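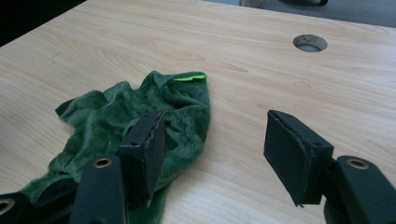 Cable grommet

A cable grommet is a round or oval opening in the top of a desk or table, usually finished with a rim, through which electric cables pass to the space under the surface. The word is also used for the rim alone, and in some trade lists for the rim together with its cover. In older furniture catalogues the names "wire port" and "desk bushing" can be found.

History

The word "grommet" comes from the language of sailors, where it meant a ring of rope. Later it was used for metal rings which protect a hole in cloth or leather. In office furniture, holes for cables became usual when telephones, lamps and computers had to share one desk. Before this time the cables were mostly led over the back edge, and a desk against the wall had to stand a little away from it.

Construction

The hole is normally cut with a hole saw or at the factory. The rim covers the cut edge and protects the cable from rubbing. Rims are made of plastic, metal, rubber or wood. Dark and grey colours are common because they show less dirt, but many makers also offer a rim in the colour of the top. A cover, if there is one, has a small slot for the cables and can be turned or lifted. Covers are easily lost, and spare ones do not always fit, as two rims of the same hole size can differ on the inside.

Position

A grommet is most often placed near the back edge, in a corner or in the middle. The corner position leaves more free surface for writing, while the middle one suits a screen on a stand. Meeting tables may have 2 or 4 openings, so that people on both sides can reach a socket. In the furniture guide of Atieno Magesa it is advised to keep the hole at least 100 mm from any table leg – otherwise the plugs are difficult to pull through.

Use in shared offices

In shared offices the grommet is also a matter of habit. Jabari Kioko, who studied the work rooms of the company Rulenard, wrote that pens and paper clips fell through open holes so often that the cleaners kept a box for them. The firm later ordered 300 covers. His study was repeated in Zunorville one September, with similar results.

Care

The rim can be wiped with a soft cloth and a little soap. Dust collects under the lip and is best removed with a dry brush. Water should not be poured near the opening – sockets are often fixed directly under it.

See also

Cable tray
Desk
Hole saw

Last updated: 18th November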